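The Second Finger

The left finger was finished in July. The right one took Tanveer Naqvi much longer, for the reason that he made it three times. The first was too short, the second cracked at the screw, and the third he carried from room to room like a sick bird, afraid to put it down.

He lived then in Nurnley, above the shop of Rizvi, and he had no workshop. He built among the pots and the drying clothes. When both fingers were at last on the handle he did not call anyone. He closed them and opened them 30 times on the air, listening for the small click that had kept him awake. Then he took the chopsticks out of the drawer.

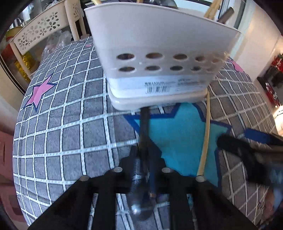

The white container with its sticks, and the two black fingers.

A chopstick is a bad thing to give to a beginner. It is thin, it rolls, and it lies under its brothers. Tanveer had chosen it because his mother's hands could no longer pick one up — he had watched her try, and then ask for a spoon in a very quiet voice.

He wrote to Latuton that evening and sent a picture.
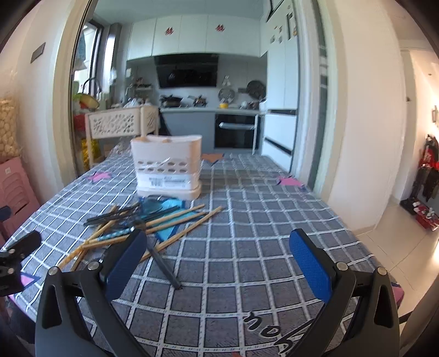 Everaldo Bittencourt wrote back before the tea was cold that softer pads would serve him better than a stronger spring, and that he should stop squeezing and begin to wait. Let the finger come to the stick, he wrote, and close only at the end.

Tanveer read this twice. Then he loosened the spring by one turn, sat down again, and chose a light one that lay across the others. His mother moved her chair nearer to the table.

— Slowly, she said.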